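Edik: corpus de locução em português para avaliação de leitura em voz alta

Versão 2

Resumo

O Edik reúne 891 gravações de locução em português, produzidas em estúdio pela Brernow, com as transcrições correspondentes. Destina-se à avaliação de sistemas de alinhamento texto-áudio e ao estudo da prosódia em leitura profissional. Não inclui fala espontânea.

Conteúdo

Cada gravação corresponde a um guião curto: anúncio, narração institucional, mensagem de atendimento telefónico ou excerto de audiolivro. Participaram 52 locutores, todos com contrato de cedência de voz para fins de investigação. Os guiões foram escritos de raiz e não reproduzem campanhas existentes.

Estrutura das pastas

audio/ ficheiros WAV, mono, 48 kHz, 24 bits
texto/ transcrições em UTF-8, uma por gravação
meta/ tabela de locutores e tabela de sessões
listas/ partições de treino, validação e teste

O nome de cada ficheiro junta o código do locutor, o código do guião e o número da tomada. As tomadas rejeitadas não são distribuídas, pelo que a numeração tem falhas.

Gravação

As sessões decorreram na cabine do estúdio Gornmont, com microfone de condensador de diafragma largo e filtro anti-pop. O ganho foi fixado no início de cada sessão e não foi alterado até ao fim. Não se aplicou compressão nem redução de ruído. Os silêncios inicial e final foram aparados a meio segundo.

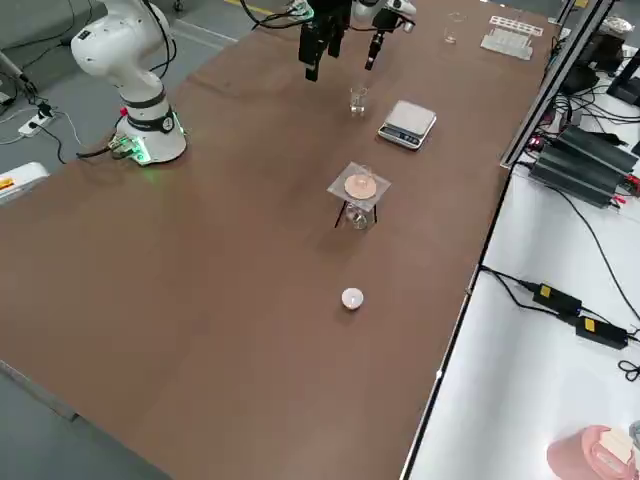 Figura 1. Mesa castanha e braço robótico branco, com anel luminoso verde na base.

Transcrição e revisão

As transcrições seguem o que foi dito, mesmo quando o locutor se afasta do guião. Respirações audíveis são marcadas com [r] e estalidos de boca com [e]. Números e siglas aparecem por extenso. A revisão foi feita por uma segunda pessoa, sem acesso ao guião original, e as divergências foram resolvidas por nova audição.

Alterações face à versão 1

Corrigidas 151 transcrições, na maioria por pontuação incoerente em enumerações. Retirados os ficheiros com saturação. A partição de teste passou a não partilhar locutores com a de treino. Resultados obtidos com a versão 1 não são comparáveis.

Limitações conhecidas

Predomina a variedade europeia do português. O registo publicitário está sobrerrepresentado. A tabela de sessões não indica a distância ao microfone nas gravações de agosto.

Licença e utilização

Uso restrito a investigação não comercial. É proibida a clonagem ou síntese da voz de qualquer locutor. Os pedidos de remoção são tratados pela Sales, que gere os contratos, e aplicados na versão seguinte.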